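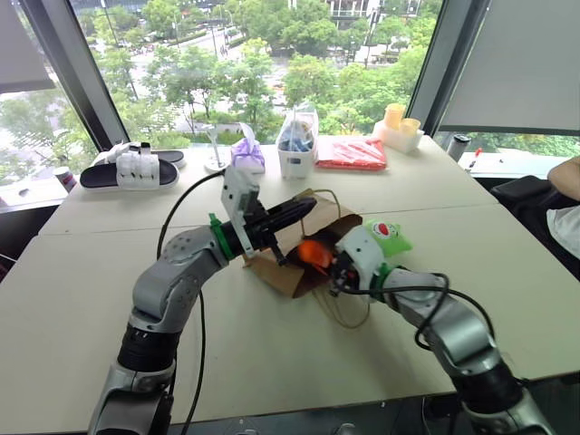
A brown paper bag with twisted-paper handles, lying on its side with the mouth held open and a round orange object just inside.

Household Encyclopedia > Kitchen and Pantry > Bags and Wrappings > Paper carrier bag

Paper carrier bag

9 min read
100 shares | 2 comments

The paper carrier bag, also called a handled paper bag, a shopping sack or simply a paper bag, is a container made from folded and glued paper, open at one end and fitted with a pair of handles. It is used for bringing home groceries, for carrying gifts and odds and ends, and, once it has reached the house, for a second life of storage and sorting that can go on for a surprisingly long time. The kind most people picture when they hear the name is made of brown kraft paper and has cord-like handles of twisted paper.

The word "kraft" comes from the German for strength, and it refers to the way the wood pulp is prepared. The process leaves the fibers long and tough, so that the finished sheet can be creased sharply and still carry a fair load. Unbleached kraft paper keeps the warm brown color of the pulp. White bags are made in much the same way from bleached paper, and they take printing more brightly, though many cooks and gardeners of the older sort will tell you, with real feeling, that a brown one is better company around the house.

Parts of the bag

The body of the bag has a front and back panel and two narrower sides, called gussets, which fold inward so that the bag can be stored flat. The bottom is usually a rectangle of overlapping flaps, glued together. When a new bag is shaken open, the bottom should be pressed down from the inside with the flat of the hand until it squares itself up, a small job that makes a great deal of difference to how the bag stands.

The handles on the familiar type are loops of tightly twisted paper, glued beneath a strip of reinforcing paper near the mouth. Others have flat folded handles, which are kinder to the fingers when the bag is heavy but do not stand up as nicely. Some bags have no handles whatever and are meant to be carried in the arms, against the chest, in the old grocery manner.

Packing

A bag can be packed standing up or lying down. Standing is the usual way at a store counter, where cans, jars and boxes are set in first to form a level floor and the lighter things follow. Heavy goods belong low and toward the middle. Bread, herbs and soft fruit go in last, and eggs are best laid flat across the top or carried separately.

Packing a bag on its side is more of a home habit, and a good one for round things. Oranges, balls and other objects that like to travel can be slid in through the mouth without being dropped from a height, and the bottom of the bag is spared the knock. One hand holds the rim open while the other does the placing. It helps to take hold of the upper edge, as the paper otherwise sags over the opening and gets in the way. Once a few things are inside, the bag is tipped upright slowly, with a hand under the bottom, and given a gentle shake to settle everything.

Soft toys, scarves and folded cloth make useful filling between harder things, and families setting off for a weekend at a grandparent's house have been known to pack the whole of a child's luggage in this way, slippers and all. Pointed corners should be turned toward the center. The loops of the handles are best kept outside while the packing is going on, for a handle trapped under the shopping has to be fished out again, often at the expense of the glue.

Carrying and strength

How much a bag will hold depends on the weight of the paper, the quality of the glue and, above all, whether it has stayed dry. Moisture is the great enemy. Frozen food sweats, milk cartons drip, and a damp bottom can let go all at once on the front steps. Chilled items may be wrapped in a cloth or put in a bag of their own. For a long walk, it is wise to keep a hand under the base, and two bags of middling weight are easier on the arms than one full to the brim.

Storage and reuse

Empty bags fold along their original creases and can be kept upright in a narrow gap beside a cupboard, or all together inside the roomiest of their number. A drawer that is dry and away from the stove is also suitable. Creased bags are perfectly usable, and a bag that has been opened and closed many times becomes softer and rather pleasant to handle.

Common second uses include ripening pears and avocados, collecting newspapers, holding seed heads while they dry, and lining a small bin for vegetable peelings. Cut along one gusset and opened out, a large bag makes a sturdy book cover, a parcel wrapping or a sheet for children to paint on. The handles can be saved and used for tying up herbs.

When a bag is finally worn out it can generally be recycled with other clean paper, or torn into strips for the compost heap. Greasy patches should be cut away before recycling, and bags with a shiny plastic coating kept apart from the rest.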